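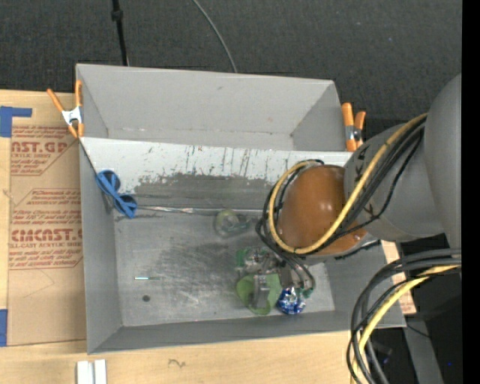 Bin test, gripper over the clutter end. Clamps on the back rim are ours.

Werov three-finger gripper, tried on a KUKA arm

Short version: good hand, annoying software, would buy again if the price dropped. Longer version below, typed between runs so excuse the mess.

Background. We pick small junk out of a bin. Mixed stuff, soft and hard, nothing in a nice row. Until September we had a Grotden two-jaw on the arm and it did fine on anything boxy. Cloth, no. Round things, sometimes. Henrik Kramer wanted a hand with more fingers, I wanted to stop re-gripping the same ball all afternoon, so we got the Werov on loan from Ustbridge and gave it the same bin and the same type of items.

Mounting

Took me 80 minutes. Should have been half that. The adapter plate is fine, the bolts are fine, the manual shows the connector from the wrong side. Chie Tamura spotted it, I had already done it up backwards. No damage.

Cables are the real complaint. Leave plenty of slack at the wrist and then it wants to snag, leave less and it pulls when the last joint turns. We ended up with big loose loops round the wrist. Ugly, works. A proper cable guide in the box would of been nice at this price.

Setup of the bin

Same old gray bin, sloped walls, filthy at the back. Orange spring clamps on the rim, cardboard taped flat next to it. Did not clean it for the test. A gripper that needs a spotless bin is no use to me.

Sloped walls matter by the way. Straight-sided bin and the finger linkages would hit the wall long before the tips got to the object. With the slope you can get a lot closer to the edge, still not all the way in.

How it picks

254 attempts logged over the loan. Not going to pretend that's a study. Notes by type:

Cloth — best thing about this hand. Fingers rest on it, close, it bunches up and comes along. The Grotden pinched one fold and dropped it. The Werov dropped some too, but mostly when I had the closing force set too low. My fault.

Round shiny stuff — better than expected. Three contacts beats two, no suprise. Foil-type surfaces slide a bit before the grip settles, then hold.

Cups on their side — mixed. Comes in over the rim, fine. Comes in over the middle, it squeezes and the cup rolls. Ryota Furukawa wrote a small rule that always goes for the open end and that helped a lot. The hand deserves no credit for that one.

Small hard bits, cap sized — meh. Fingers are chunky at the tips. If the piece is right up against something else you get both or neither. Two-jaw still wins here and I'd keep one around just for that.

Flat rings and lids near the back wall — poor. Can't get under them. Tried dragging them out to the middle first, slow but OK.

Clear things are a camera problem more than a gripper problem, so I'm leaving them out of the score. Our overhead camera loses see-through edges whatever hand is on the arm. 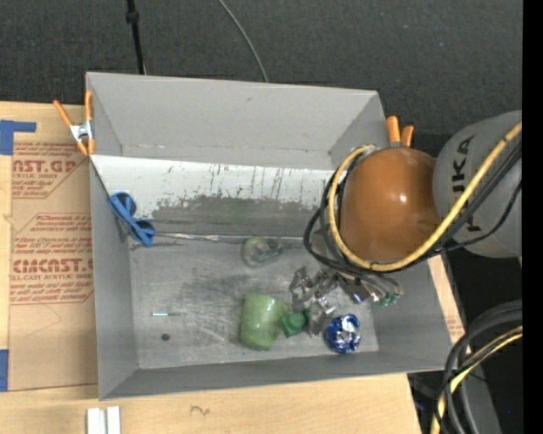 Software

Weak spot. The controller box talks to the arm without fuss once it's going, but the setup tool forgets the force profile on every restart. Every one. I now keep the numbers on a sticky note. Error codes are not explained either — got a 1632 twice, searched the manual, nothing. Mitsuko Kikuchi emailed support and got an answer next morning: finger position lost after a stall, re-home it. Fine, put that in the manual then.

Re-homing takes a few seconds and needs free space round the fingers, so lift out of the bin first. Ask me how I know.

Noise and wear

Quiet. Faint whine when holding hard. Tips had light scuffing by the end from touching the bin floor, no play in the joints that I could feel. Hideaki Katayama checked the fasteners when it came off, 2 had backed out slightly. Threadlocker next time.

Against the Grotden

Grotden: cheaper, slimmer, simpler, good on boxes and tiny parts, hopeless on cloth.
Werov: handles nearly all the soft and round stuff, too fat for tight corners, software needs work.

If your bin is all one kind of hard part save your money. For mixed junk like ours the Werov is the one I'd want on the arm.

Four stars. Loses one for the restart thing and the cable mess. Will update if the firmware they promised shows up.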